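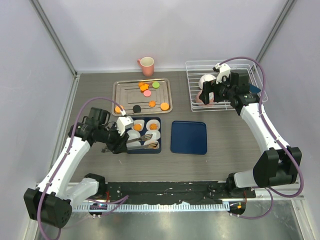 Sorting small sweets into cupcake cases – tongs or fingers?

Dinemum Forums > Baking > Parties and Bake Sales
Page 1 of 1

velley_baker
12 May 2025
I've got a school fair coming up and have volunteered, in a moment of weakness, to do sweetie cups. White cases, one or two little coloured pieces in each, sold at a price that makes nobody rich. Set-up is as in the photo: sweets on the metal tray at the back, six-hole muffin tin in front with the cases in it, tongs. Two cups have an orange piece each so far and I'm already bored.
Question is whether tongs are worth it. My sister says fingers and a clean conscience.

JadeGill
Fingers. Wash them first. You'll be there until December otherwise.

amerley_n
Tongs, please. I've been on the buying side of that table and I've seen what goes on behind it.
Nice idea using the muffin tin to hold the cases, though. I always stand mine on a flat tray and they skate off the moment I breathe near them.

P. Godoy
Those tongs are too big for the job. Slotted heads are grand for salad, but a little round sweet will go straight for the gap or ping off across the kitchen. Get a small pair with flat ends. I have some from Makowska that were meant for sugar lumps and have never met a sugar lump.

velley_baker
I'm not buying tongs for a fair that made us a profit of 5 pounds last time.

P. Godoy
Then you'll be buying more sweets. Your choice.

rizwan_m
Can I ask about the colours? I see a pink one, a lime green one, a black one and an awful lot of orange. If you put two oranges in a cup the child who gets it will want to know what they did wrong.

velley_baker
The orange ones are different shapes! One's a star and one's a sort of flower. There is variety if you look for it.

rizwan_m
Children do not look for it.

JadeGill
Nobody under ten is eating the black one either. Put it in a cup for a teacher.

Ayman Smadi
I did 2000 of these for my cousin's wedding (never again) and the order matters more than the tool. Do one colour at a time, all the way through, and then go back for the next. If you fill each cup before moving on you run out of green halfway and have to rob the early ones.
Also, shift that square blue tray. You've got it empty next to the tin doing nothing. Finished cups go there, fresh cases go in the tin, and you never have to lift the whole thing.

amerley_n
Disagree with the one colour business. It's fine for 2000, but with six at a time you spend your life going back and forth. Fill a cup, finish a cup.

Ayman Smadi
Respectfully, how many weddings have you done?

amerley_n
Respectfully, none, and I sleep very well.

velley_baker
The blue tray tip is a good one, thank you. It was going to be for the rejects but I'd been eating those.

P. Godoy
And what's the pink mug for?

velley_baker
Tea, Patricio. It's for tea.

JadeGill
Back there behind the sweets it'll be cold by the time you reach over for it. Fingers, I'm telling you.

rizwan_m
Are you putting lids or bags on? Open cases on a trestle table outdoors will be in the grass by lunchtime. Grorico do clear bags that take 3 cases in a row, though you need to fold the top over twice or they gape.

velley_baker
Bags, yes. Hadn't thought of putting more than one in each. That might even justify the price. Right – going to try Ayman's way for one tinful and Amerley's for the next and see which makes me swear less.

amerley_n
Report back. With tongs.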